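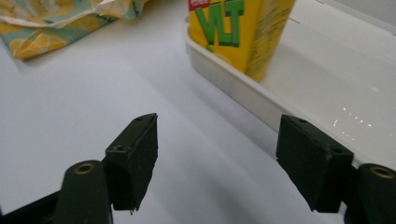 October
Prepared by the Ellcombe site office

Progress on the Grastia carton work, second reporting period

Work in this period covered carton placement in shallow trays and the wipe-down step between runs. Drink cartons were placed one to a tray on the white tables at Ellcombe. The plastic trays replaced the cardboard ones used at Fastham, which softened after repeated cleaning.

The target for the period was 3,000 placements and was met. Of these, 49 were rejected at checking, mostly for cartons resting against the tray wall or dented at a corner. Rejects were logged by tray and by shift. The reject rate was highest in the first hour after the morning start.

Cloths are now kept at the table and changed at noon. Spills are recorded on the same sheet as rejects.

Spending is within budget. The Khan order for replacement trays arrived 6 short, and a credit has been requested. Storage at Fastham was given up at the end of the month.

Next period: 5 carton sizes, same trays, same checking procedure. Table height at the second station is still to be settled with Grastia before the larger cartons are introduced.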